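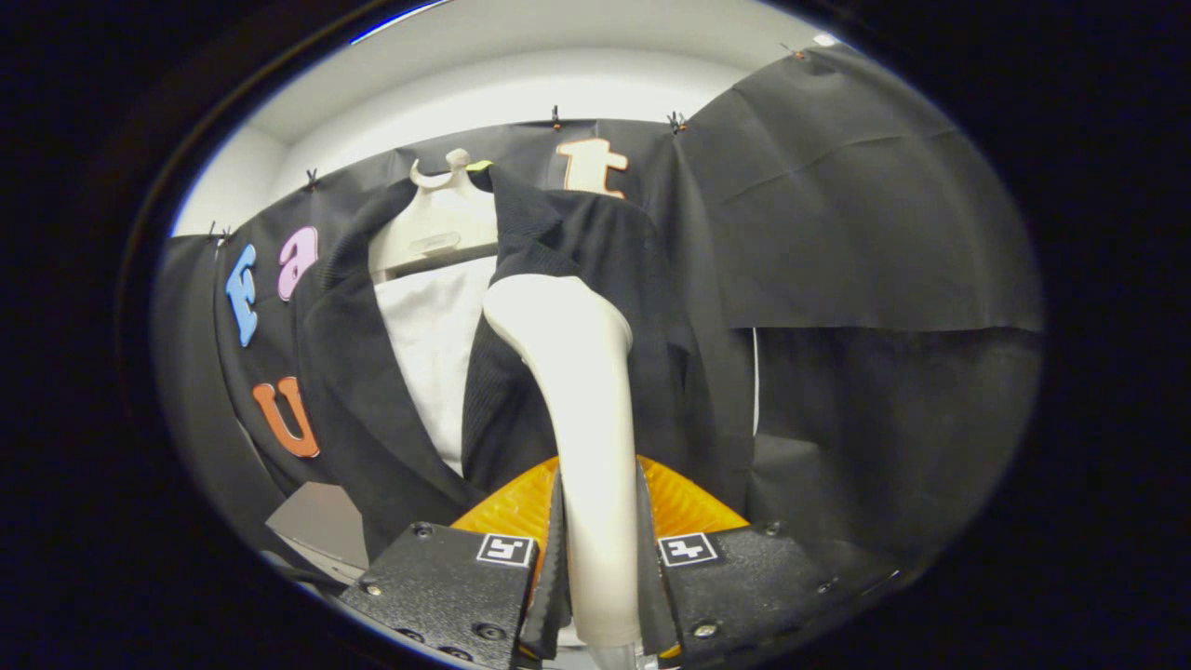
Ticket: Hand-held gripper demos of the jacket task are being rejected
Project: Ellow garment handling
Opened: April 14, 2019
Status: Solved, leaving open for comments

Hello all, and thank you for being so patient with me on this one. I have been recording demonstrations by hand for the Ellow jacket task, and the import tool keeps throwing a good share of them out with "finger width lost." The takes look fine to me when I play them back, so I'm a bit stumped! The setup is the usual one: black jacket on the white hanger, dark gray cloth clipped up behind it with the foam letters on, orange finger pads on the gripper.

What I tried first:
- Restarted the import. Same message.
- Wiped both square markers on the finger mounts with a dry cloth. No change.
- Tightened the screws on the mounts (the right side had a little play, so I'm glad I looked). No change.
- Recorded 16 new takes, going slower on the reach. The tool rejected 11.

Reply from Filtton support
Thanks for the careful notes, they saved us a lot of back and forth. Could you open one rejected take and step through it to the moment the width drops out? Please also tell us which calibration file the import is using. We have seen this when a file from an older set of fingers gets picked up by mistake.

Update
Well, you were right to ask. The import was reading the calibration we made in January, back when the Amau fingers were on. I had copied the whole settings folder over to the new laptop and never gave it another thought. In the rejected takes the width goes missing right as I close the fingers, so the old closed value must have been throwing it off.

I redid the calibration as the guide says: open fully, close fully, hold each for a moment, repeat 4 times. Then I imported the same 16 takes again without recording anything new, and every one went through. I was so pleased I made a second coffee.

Two questions while I have you. Do I need to redo the older Pattinasarany set, which is 2,000 takes and went in before the laptop change? And could the tool show the calibration date on the import page?

Reply from Filtton support
Wonderful news! The older set is fine as it stands, no need to touch it. I've passed the date request along and linked it to this ticket.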